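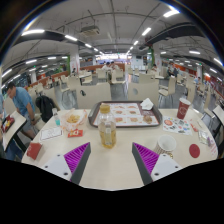 I cleared tables at a fast food place in Utcombe for three summers, and I still can't leave a table in a mess. Friends find this annoying. They want to get back on the road and I'm there stacking cups.

There is a way to do it quickly. I don't think I was ever taught it properly, I just got tired of walking back and forth to the bin. This is how I do it now, whether it's my lunch or somebody else's.

Liquids come first. Any bottle with something left in it goes to one side with the cap screwed down tight. I don't put it on the tray with everything else. A half-full bottle rolls the moment you tilt the tray toward the bin, and it takes the cups with it. If there's a sink or a liquids bucket near the bins I empty it there. The food court at Rewi has a bucket. Most places don't, and then the bottle goes in as it is, which always bothers me a little.

Then cups. A paper cup that has tipped over gets picked up before anything else paper, in case there's still ice in it. Stand it up, take the lid off if it has one, and put the next cup inside it. Red cup, white cup, it doesn't matter, they nearly all nest.

After that I use the biggest bag as a trash bag. The one the fries or the chicken came in is usually good for this. Leftover pieces stay in the bottom, napkins go on top, then receipts and empty wrappers. Clear plastic wrappers are the ones that get away from you. They weigh nothing and they slide off when a door opens, so I push them down under a napkin.

Unopened sauce packets I keep. I have a drawer at home with far too many of them – ketchup mostly – and I do use them, just slower than I bring them in.

The paper liner on the tray comes last. Fold the long sides in over the crumbs, then the short sides, and lift it off as one parcel. If you crumple it from the middle, the crumbs end up on the floor and you've made a second job.

Coasters, menu cards and anything else that belongs to the restaurant stay on the table. I once threw out a whole set of table cards on a Monday and heard about it until the end of the week.

Round tables are slower than square ones, by the way. There's no corner to push things into, and stuff drifts out to the rim where a sleeve can catch it. At the place in Utcombe we had 7 round ones by the window and I used to leave those until the end.

Next week I'll get back to the kitchen shelves.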